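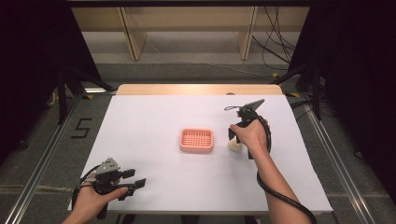

Drahomíra Kuruc objected at the pilot stage that a basket with sides this low is hardly storage at all, it is a tray with ambitions, and that people would treat it as one. We kept the remark because it describes fairly well what the diaries later showed.

Home Issues Authors Submit Contact

4. Small open baskets on the tabletop

4.1 Material

The object of interest is the low rectangular basket with a perforated bottom, of the kind put on desks, washstands and kitchen tables for small loose things. Figure 1: pink basket on a paper-covered table, a small cream-coloured cylinder standing just beside it. Paper was used as the ground throughout. It gives a plain surface to judge clutter against and it can be changed when marked.

We write "basket" for anything with raised sides and an open top. Participants used other words – tray, tidy, box, "the pink thing" – and we have not corrected them in quotations.

4.2 Households

18 households kept a tidying diary for four weeks, starting in October. Each got two baskets and no instructions on where to put them. Entries were short. Some very short ("put stuff in. fine."). Recruitment was through two housing offices, Barreto and Claka, and the usual limits apply: mostly renters, mostly small kitchens, hardly any children under school age.

4.3 What went in

Mostly things with no other home. Keys, lip balm, batteries of uncertain charge, hair grips, a spare fuse. Small upright containers were a special case. They were put next to the basket far more often than in it, and stayed there. Jyoti Garg coded these as "satellite" items and we keep the term. In the diaries a satellite is something the writer regards as belonging to the basket although it stands outside. Asked to tidy the table, people moved basket and satellites together, as one thing.

Why outside? Two answers came up. First, a tall item in a shallow tray tips when the tray is carried. Second, and less expected by us, the grid bottom. Narrow bases catch on the holes and stand badly, so people gave up and used the table. One diary from the Jinel flats: "it wobbles in there, it doesnt wobble here".

4.4 Emptying

Baskets were rarely emptied on purpose. They were emptied when full, when a guest was due, or when something was lost and had to be found. The third was the commonest trigger in the later weeks. Contents were tipped out, searched, and most of it returned in the same go. Very little was thrown away. The holes let crumbs and dust through, which participants liked in principle and then complained about, as the dirt was now on the table underneath. A few put a sheet of paper down and lifted it off with the mess.

4.5 Remarks

The sides matter more than the floor area. With low sides the contents remain visible and so get used, but there is nothing to stop the pile growing outwards. Deeper boxes, as in the Cundo comparison (section 5), hid things well and were forgotten. We don't claim one is better. Depends what the household wants from it, and most had not thougth about it before the diary asked.

Search this journal Enter keyword Go

Last updated May 27, 2021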